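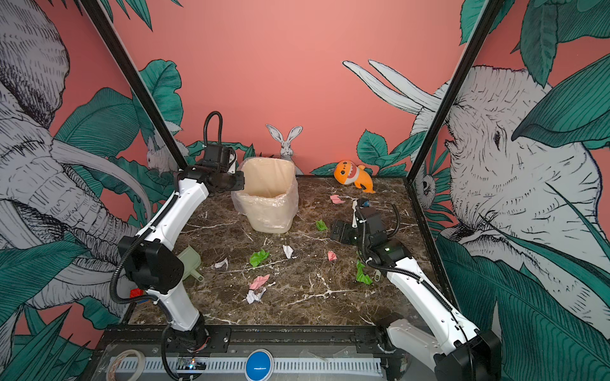 紙くずは、どこから片づければよいでしょうか。

ごみ箱からいちばん遠いところから始めて、ごみ箱に向かって進むのがよいと、私たちは考えています。先に袋の口を確かめておくと、途中で手が止まりません。

印刷する ｜ メールで送る

Julavel(ジュラベル)について

Julavelは、机の上と小さな部屋の片づけを教える学校です。生徒は18人までの小さなクラスで、子どものコースと大人のコースがあります。場所はTodura通りの古い建物の二階です。一階は生地の店なので、入口をまちがえる方が多いです。階段は店の左側にあります。

このページの文章は、学校を始めた私が自分で書いています。日本語は大人になってから習いました。読みにくいところがありましたら、どうぞお許しください。直したほうがよい言葉を見つけた方は、教室で教えてくださるとうれしいです。前に「散らかす」と「散らばる」の違いを生徒のお母さまから教えていただき、それから授業でも正しく使えるようになりました。

学校の始まり

最初は学校ではありませんでした。私は文房具と包装紙の会社で働いていて、仕事の終わりには、いつも作業台が紙でいっぱいになりました。台をきれいにする当番を長くしているうちに、早く終わる日と、なかなか終わらない日があることに気がつきました。紙の量は同じくらいでも、違うのです。ごみ箱の置き場所、袋のかけ方、手を動かす順番。そのようなことをノートに書きました。

ノートを読んだ同僚が、自分の子どもにも教えてほしいと言いました。それで、八月の夏休みに小さな教室を開きました。参加費は2000円で、おやつが付きました。おやつの袋も教材になりましたので、むだがありませんでした。次の年からは、一年を通して教室を開いています。

授業ですること

はじめのコースは「Damlow」という名前です。机の上の紙くずだけを扱います。一回目の授業では、色の違う紙を丸めて、自分で机の上に散らします。緑、ピンク、白の紙がよく使われます。色があると、どれを拾ったか、どれが残っているかを子どもが自分で話せるからです。色ごとに集める子もいますし、近いものから集める子もいます。一回目は、どちらでもかまいません。先生は口を出さないで見ています。

二回目から、順番を考えます。机の奥の紙は忘れられやすいです。壁の近くにあるもの、大きな物のかげにあるものも同じです。そこで、始める前に机を左から右へ一度ゆっくり見る練習をします。見る時間は短くてよいのですが、急いで始める子ほど、あとで二度目の片づけをすることになります。大人の方もよく同じことをなさいます。

三回目は「捨てないもの」の授業です。机の上には、ごみと、ごみではないものが一緒にあります。おもちゃ、台所の道具、ぬいぐるみなどです。たとえばサメのぬいぐるみが机の奥にいたら、それは片づけるのか、そのままにするのか。子どもたちの意見は毎回分かれます。「サメはそこに住んでいるから動かさない」という意見が、このごろは強いようです。じょうごのように形の変わった道具は、何に使うものかを先に話してから、置く場所を決めます。

四回目と五回目は、家の机で練習して、その話を教室でしていただきます。家がきれいになったかどうかは、点数にしません。

ごみ箱と袋のこと

見学の方からいちばん多い質問は、道具についてです。特別な道具は必要ありません。プラスチックのふつうのごみ箱に、透明な袋をかけて使うことをおすすめしています。袋の口は、ふちの外側へ折り返してください。折り返しが短いと、紙を入れたときに袋が中へ落ちます。指四本の幅を折り返すように教えています。

透明な袋がよい理由は、中が見えることです。まちがえて入れた鉛筆や小さな部品を、すぐに見つけられます。色のついた袋のほうがきれいだと言う方もいらっしゃいます。その気持ちもわかりますので、家では好きなほうをお使いください。

ごみ箱を机の上に置くことについては、いろいろな考えがあります。行儀が悪いと感じる方には、床に置くやり方もお教えします。私は、小さい子どもには机の上のほうがわかりやすいと思っています。底をよく拭いてから置いてください。

机の色について

白い机は明るくて気持ちがよいのですが、白い紙くずが見えにくくなります。濃い茶色の机では、白い紙がよく見えます。ただし、大理石のような白い筋の模様があると、細い紙切れは模様とまちがえることがあります。そのときは、手のひらで机を軽くなでると見つかります。

Mokgethiの教室

二つ目の教室がMokgethiにあります。Toduraより広いので、大人のコースは主にこちらで行います。教科書は両方の教室で同じものを使います。教科書だけを買いたい方には665円でお分けしています。絵は少なく、字が大きい本です。コース全体の料金は2952円で、教科書も入っています。

見学は無料です。授業の途中から入ってもかまいませんが、紙を散らしている時間だけは、ドアを静かに開けてください。風が入ると、せっかく散らした紙が床に落ちます。上ばきをお持ちください。お子さまの見学には、大人の方が一緒にいらしてください。

当サイトでは、ページを見やすくするためにCookieを使用しています。このまま閲覧を続けると、Cookieの使用に同意したことになります。［同意する］［設定を見る］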